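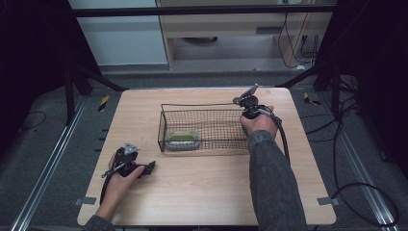
Table and wire basket, Tremley workroom.

Stodness and Handum Water Loss Reduction Project
Progress report to the Magbanua Fund, second period
Prepared by Crisanto Salazar, project manager

Summary

The project covers 1,316 service connections on the Stodness and Handum supply. By the end of the period 918 had been surveyed, leaving 398 for the next. The survey has recorded 169 defects on the customer side of the main, of which most are weeping joints at the stop tap. Two work items are behind programme: the pressure zoning at Handum and the replacement of the upper valve at Stodness. Spending is within the approved budget and no transfer between budget lines is requested.

Survey work

Connections are surveyed street by street in the order set out in the original proposal. Each visit consists of a listening test at the stop tap, a visual check of the chamber and a static pressure reading. Where the chamber is full of silt the crew digs it out by hand before testing, and this has been the main cause of slow days. The lower part of Stodness is the worst affected, as the road drains there discharge over the verge and carry grit into the boxes.

The listening test has performed as expected on iron and copper. It is less useful on plastic pipe, where sound carries poorly and a small leak can be missed from a few metres away. On plastic services the crew now closes the stop tap, waits, and records the fall in pressure on the house side. This takes longer per visit but gives a clear pass or fail, and we propose to keep it for the remainder of the survey.

Defects are graded A to C. Grade A means running water at the surface or a measurable drop on the street main and is passed to the repair crew on the same day. Grade B is a confirmed leak with no surface sign. Grade C is a worn or damaged fitting that is not yet leaking. Grade C entries are not repaired under this grant, but the householder receives a written note with the part required.

Night flow

Night flow is read at the Stodness outlet between two and four in the morning, when legitimate use is lowest. The readings have fallen over the period, with one reversal in May which coincided with a burst on the Handum branch. The burst was isolated the same night and repaired the following morning. Readings from that week have been left in the data set and marked, so that the monthly average can be calculated with or without them.

A drift was found in the outlet logger when it was checked against the mechanical meter. The logger was reading slightly low. It has been recalibrated, and earlier readings have been corrected on the assumption that the drift was steady from installation. We cannot confirm that assumption – there was no intermediate check – and the corrected figures should be treated as provisional until a full further period is available for comparison. The logger will be checked monthly from now on.

Pressure zoning at Handum

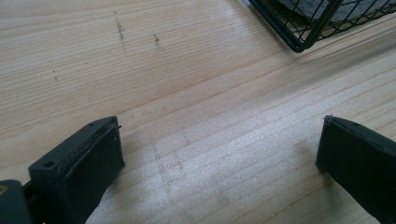 The zoning design divides Handum into an upper and a lower zone, with a reducing valve at the chapel junction. The chamber has been dug and lined. Installation is delayed because the valve supplied had the wrong flange drilling and was returned. The replacement has been ordered and the supplier has accepted the carriage cost. Until it is fitted the lower zone remains at full head, which puts avoidable strain on older joints, and several of the grade B defects recorded in the lower streets can be put down to this.

The zone boundary has been moved slightly from the drawing in the proposal. Site checks showed that the last row of houses before the quarry lane would have fallen below the minimum pressure at peak demand. These houses are now in the upper zone. The change adds a short length of pipe and one sluice valve, both met from contingency.

Upper valve at Stodness

The existing valve does not close fully and passes water when shut. Replacement needs a planned shutdown of the whole upper main. The first proposed date clashed with lambing, when the farms draw water through the night, and was withdrawn after objections. A shutdown in two shorter stages has since been agreed in principle, with a temporary bypass between them.

Records

Survey sheets are entered at Tremley at the end of each working week. The old paper connection register and the billing list disagree in a number of places, chiefly where a house has been split or an outbuilding converted. Each mismatch is resolved by a site visit before the entry is closed. The combined register will be handed over to the supply's own staff when the project ends, together with the marked-up plans.

Next period

Work will proceed in this order: completion of the survey, starting with the upper Handum streets; fitting of the reducing valve and commissioning of the two zones; the Stodness shutdown; and repeat listening tests on a sample of repaired services. The Fund's approval is requested for the revised zone boundary. The revised drawing and the expenditure table are supplied separately.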